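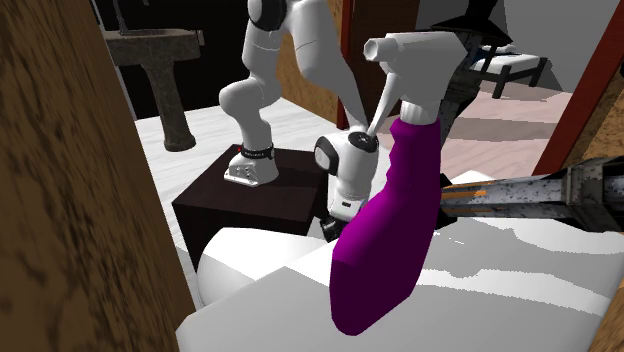

Household cleaning in Avovton

Household cleaning in Avovton refers to the customs, rules and trade connected with keeping homes clean in the river town of Avovton. The subject is usually divided into daily cleaning, which is done room by room, and the yearly cleaning known as the Purby, which takes place in June.

Background

Most of the older houses in Avovton were built without a separate bathroom. Washing was done in the kitchen, and the floor was scrubbed afterward with the same water. When piped water reached the Urnari district, 428 homes were connected in the first stage and 1,404 by the end of the work. Bathrooms were added at the back of many houses, often in a former pantry, and their small windows made damp and mildew a lasting concern.

Daily cleaning

Bathroom surfaces are wiped from the highest point down, and the floor is left for last. Vinegar diluted with water is the traditional cleaner for lime deposits, which form quickly in the hard local water. It is not used on marble or other limestone, as acid dulls the finish. Bleach is kept for mildew and is never mixed with vinegar or ammonia, as the fumes are poisonous. Spray bottles replaced the bucket and rag for small jobs, though the bucket remains usual for floors.

The Purby

During the Purby, which lasts 6 days, rugs, bedding and curtains are carried outdoors and aired. Households on the same lane share drying lines by turn. The last day is given to the wash house or bathroom. The town once fined any household that emptied wash water into the lane during this period, and the rule was dropped when the drains were extended.

See also

Hard water
Spring cleaning
Urnari district

Last edited December 2023

6 comments
100 shares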